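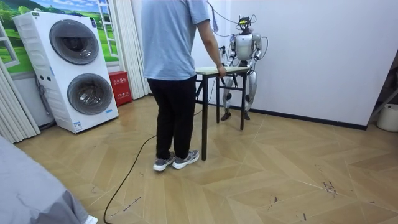

Fixing a wobbly folding table (and keeping it fixed)

Updated Wed 19 July - added the bit on rubber feet, fixed the glue section.

Quick one. Small folding tables, the tall narrow kind with skinny metal legs and a light top. They wobble. Mostly it's the floor or a loose bolt and you're done before the kettle boils. Sometimes it's worse. Go in order and stop when it stops.

I have three of these. One is an Arnen, which I use as a sewing table, one is an older Levden that lives by the back door with plants on it, and the third has no name on it anywhere. All three have been fixed at least once. The Levden more like every winter.

What you need

Phillips screwdriver, proper size, not the one from the kitchen drawer
Two small adjustable wrenches, or a wrench and pliers
Allen keys if yours has hex bolts
A flat piece of floor. More on this
Masking tape and a pencil
Wood glue, only if you get to step 6
Toothpicks (same)
Stick-on felt or rubber feet
Rag, dish soap

Don't buy anything until you've done steps 1 to 3. I bought a whole pack of leg braces once and it was the floor.

Step 1. Check the floor first

Open the table up where you normally use it. Push down on each corner in turn, flat hand. If it rocks from one corner to the opposite corner, mark the short leg with a bit of tape.

Now turn the whole table a quarter turn, same spot. Push again.

Same leg still short? It's the table. Different leg short? It's the floor, and you can skip to step 7 and just do feet.

Old houses, tile and garage slabs are the usual ones. Mine slopes toward the back door so you'd think I would have figured that out sooner.

Step 2. Is it open all the way

Sounds dumb. Do it anyway.

Most of these have some kind of catch - a sliding ring, a hook, a little metal tongue that drops into a slot, or just a crossbar that has to go past center. If it stops short the legs sit at slightly the wrong angle and everything sways. Hold the top with one hand at a corner, pull the legs apart with the other, listen for the click. No click, look for grit or paint in the catch. Old toothbrush gets it out.

Fingers out of the hinge. I mean it, that scissor part closes fast and it will take a piece of you. Kids and cats away too.

If the catch goes in but pops out again when you lean, the tongue is bent. Pliers, wrapped in rag, bend it back a tiny bit at a time. Too far and it snaps, and then you're looking for a replacement part that probably doesn't exist.

Step 3. Tighten everything, in the right order

Flip it upside down on a blanket. Carpet is fine. Bare concrete isn't, you'll scratch the top and be mad at me.

Order matters a bit:

Bolts where the leg frames cross each other
Bolts or rivets at the crossbars
Screws holding the leg frame to the top
Anything on the catch

Snug, then a quarter turn. The crossing bolts have to still pivot, so if the legs get stiff back off a little. Should move with some drag but no side to side play. There's usually a nylon washer in there. If it's cracked or missing that's your wobble right there, hardware store, cheap, bring the old bolt with you so you get the size right.

Lock nuts (with the plastic ring inside) are worth swapping in if yours has plain ones. Plain nuts back off every time you fold the table. The Levden came with plain nuts. Lock nuts since last November and it's barely moved.

If it has rivets you can't tighten them. You can tap them with a hammer, rivet head resting on something solid, a few light taps and check. Works maybe half the time. Otherwise drill out and put in a bolt, see step 5.

Turn it over, test. Good? Go to step 7 for the feet, skip the rest.

Step 4. Look for a bent leg

Still upside down. Get down low and sight along each leg like you'd look down a board at the lumber yard. Then measure corner to corner between the feet, both diagonals. Should match. If they dont, the frame is racked.

Thin steel tube bends easier than you'd think. Somebody sits on the edge, that's all it takes.

To straighten: table on its side, put your knee on the good part of the leg, pull the bent part slowly toward you. Slowly. Measure again. Pull again. Overbending and bending it back weakens the tube and if you see a crease or a kink it's done, don't put weight on it. Don't use heat, it ruins the finish and the top is right there.

Crossbars next. A crossbar that's bent even slightly pulls both legs in. Easier to unbolt it, straighten on the floor under your foot, bolt it back on.

Step 5. Replacing a bad rivet with a bolt

Only if tapping didn't do it.

Center punch the rivet head. A nail works. Drill with a bit slightly smaller than the rivet shaft until the head spins off. Eye protection please. Push the rest out with the nail.

Then: bolt through, washer on the outside, nylon washer between the two bars, washer again, lock nut. Bolt should stick out past the nut a thread or two, no more, or it catches on your sleeve. Or your shin. Saw off any extra and file it smooth.

Do the other side too, even if that rivet seems ok. One tight side and one sloppy side twists the whole frame.

Step 6. Stripped screw holes in the top

Very common. Screw goes round and round and never bites. The top on these is thin, the screws are short, every bit of sway works on that hole.

Take the screw out
Blow out the dust
Dip toothpicks in wood glue, pack them into the hole, as many as fit
Snap them off flush
Leave overnight. Really overnight, not an hour
Put the screw back in slow, by hand, no drill

Do NOT go to a longer screw without measuring. Put tape on the screw at the thickness of the top minus a bit, and if the screw is past the tape it's coming out through the surface. Did this on the no-name table. There's a coaster there now.

If the hole is really chewed up, move the bracket over a finger width and make new holes. Pencil mark, small pilot hole, tape flag on the drill bit for depth. Fill the old holes with the toothpick thing so they don't crack open.

For swollen or crumbly tops (water got in) glue won't hold for long. You can put a flat board under there, glued and clamped to the underside, and screw the frame to that. Adds weight. Check that it still folds before the glue goes off - the board has to clear the legs.

Step 7. Feet

Last but this is where most of the improvement comes from on tile or wood floors.

Pull the old caps off. They're usually worn through on one side and the metal is scratching your floor. Wipe the leg ends with soapy water, dry properly.

Caps: measure the outside of the tube, buy that size, push on with a twist. Too tight, soak the cap in hot water first. The Grateck ones I got are a bit soft but they grip well, pack was item 1252 if they still do it.

Felt: good on wood floors, slides. Not good for sewing or writing, the table walks away from you.
Rubber: grips. Can mark light vinyl though, so try it in a corner for a week.

For one short leg, add a thin felt disc inside the cap, not stuck to the bottom. It stays put that way. One disc, test, another if needed. Don't stack stuff under the foot. Folded cardboard is fine for a dinner party and that's it.

Still wobbles?

Tall narrow tables sway somewhat no matter what, that's just the shape. Things that help:

Put the weight low. Bag hung on the lower crossbar, if it's got one, does a surprising amount
Long side against a wall, with a felt pad between so it doesn't knock
Heavy thing over the middle, not out at the edge
Don't lean on the end. It'll tip

A sewing machine on one of these will shake regardless. Rubber mat under the machine, lower speed. I do hems on the Arnen and anything heavy goes on the kitchen table.

And if the frame has a crack anywhere near a bolt hole, toss it. Not worth it.

Cleaning the top while you're at it

Damp rag, drop of dish soap, wipe, dry right away. Edges especially, water sits in the seam. Rings: bit of baking soda paste, rub gently, rinse, dry. Test underneath first. If the top is bare wood go with the grain and put some oil or wax on after. If it's a printed or coated surface no oil, it just goes sticky.

Metal legs, same soap. Rust spots, fine steel wool then a dab of matching paint. Drop of light oil on the pivots and wipe the extra or it ends up on your pants.

Storing it

Folded, standing up, somewhere dry. Not flat with boxes on top, that's how tops bow. Strap or a piece of old belt around the legs so it doesn't swing open when you carry it. Sheds are bad, damp gets into the edges over one winter.

Re-tighten when the seasons change, takes no time. I do mine when the clocks go back in November and then again whenever I remeber.

A few questions I got

Mine is 54 inches long, does this still work?
Yes, same steps. Check for sag in the middle too. Straight stick along the underside, if there's a gap screw a strip of wood lengthwise, clear of the hinges.

Can I use thread locker instead of lock nuts?
On the crossbars sure, the removable kind. Not on the pivots, they need to move.

Superglue in the screw holes?
Goes brittle. Toothpicks.

My Arain has plastic corner brackets and one split.
Measure the hole spacing and get a metal angle bracket that's close. Replace both on that end so they match. You may need a washer or two to make up the thickness.

Next page is chairs, same idea, more glue. Not finished yet.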